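Home Forums Members Search Log in

Front rooms and furniture > Old settee, new house, too many carrier bags

clandia_lane wrote:

Hello all, long-time reader and only an occasional poster, so do bear with me while I ramble. We moved in back in May and the front room is still the one I shut the door on when people come round. The settee was my aunt's and I love it dearly – the brown floral cover, the carved top, the lot – but I've lived with plain furniture all my life and I haven't a clue what to put with it. My husband would have it recovered in plain green tomorrow. I'd sooner recover him.

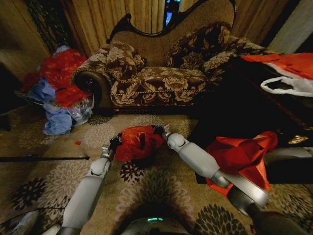
The cover is what I'd most like your thoughts on. It's in good order for its age and I had a quote from an upholsterer in Ralleck that made me sit down rather suddenly. I do like the twisted cord along the front of the seat, and the two cushions in the same fabric came with it, so a recover would mean doing those as well or having them look like strays. The carpet has big flowers of its own, which my husband says is one garden too many. And yes, I know about the bags on the floor by the arm. I've been unpacking for weeks and every bag seems to have another bag inside it.

dineo_by_the_sea wrote:

Oh please don't recover it! My mother had one very like it and let it go when she moved, and we all still talk about it. Brown and cream is such a kind pair of colours to live with, and the curtains are doing it a favour too, being that goldy colour. I'd leave all the big things exactly as they are and spend an afternoon on the floor instead, with a cup of tea and the radio on.

Bob Sibiya wrote:

I'll disagree with Dineo, in a friendly way. Pattern on pattern makes a room feel smaller, and I speak as a man who lived with a swirly carpet for 14 years. Keep the settee as it is by all means, but put a plain rug down in front of it and give the eye a rest. And sort the floor first, whatever you decide. You can't judge a carpet with things lying about on it.

clandia_lane wrote:

Well, you've shamed me into it, the pair of you. I'm making a start on the floor today, 17th June, and I'm writing it down so that I can't wriggle out. I shall begin with the small odds and ends and work up to the bags. 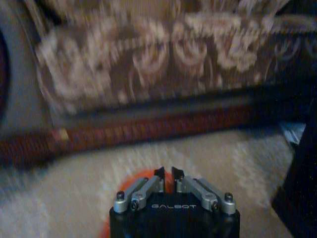 Something round and orange, down on the floor with everything else.

Jiahui Xue wrote:

Good for you! We did our sitting room in almost 5 hours last spring and most of that was me reading old birthday cards. One sack for bags worth keeping and one for the rest, and be strict about it. On the settee I'm with Dineo. Plain green would look very smart for a year and then you'd miss the flowers. Could you try the cushions at different angles before you spend any money?

clandia_lane wrote:

Thank you, Jiahui, that's a nice cheap idea and I'm all for those. 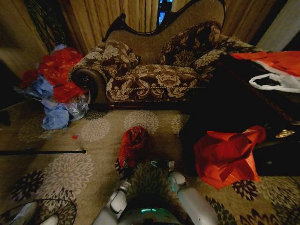

Settee, cushions and carpet, with the red and blue heap still at the left-hand end.

Bob Sibiya wrote:

Thank you for that. I'll give a bit of ground – the creams do go together better than I expected. I'd still have the plain rug, mind.

dineo_by_the_sea wrote:

He'll come round. Look at that carved top against the curtains, it's lovely. Do let us know what your husband says about the green.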